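Oltis Relay Station 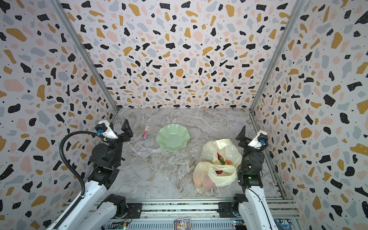 Oltis Relay Station is a medium-wave and VHF radio site on the ridge above Bulham, built to carry forces programming to garrisons along the coast. It consists of one guyed mast, a brick transmitter hall and a fuel store. The name is also applied to the low-power transmitter in Bulham town, which is fed from the ridge by a microwave link. Equipment shelters at such sites are usually plain sheet metal, a long way from an enclosure with terrazzo-patterned walls and aluminium posts in its inner corners. The Oltis hall is whitewashed inside and has a painted concrete floor.

Transmission

The main medium-wave transmitter was supplied by Mathur and is rated at 5 kilowatts. A second unit of the same type is held as a standby and is brought into service by a manual changeover switch. The mast is 59 metres high and stands on a base insulator, with buried copper wires forming the earth system. VHF aerials were later added near the top — a change that required the guys to be re-tensioned and the lightning protection to be renewed.

The town transmitter runs at 200 watts. It fills a gap in VHF reception on the harbour side of Bulham, where the ridge blocks the direct path.

Programming

Programmes arrive by satellite and are passed to the transmitters through an audio processor. Local announcements are inserted from a studio at Niramitz, the nearest garrison with broadcasting staff. These cover road closures, school notices and changes to ferry times. When the studio line fails, the station carries the network feed without local items.

Maintenance

The site is normally unstaffed. Engineers from Niramitz visit every 2 weeks to check the cooling fans, log the meter readings and run the diesel generator under load. Longer work on the mast is done in May, when winds on the ridge are lighter, and medium-wave service is then reduced to the hours of darkness.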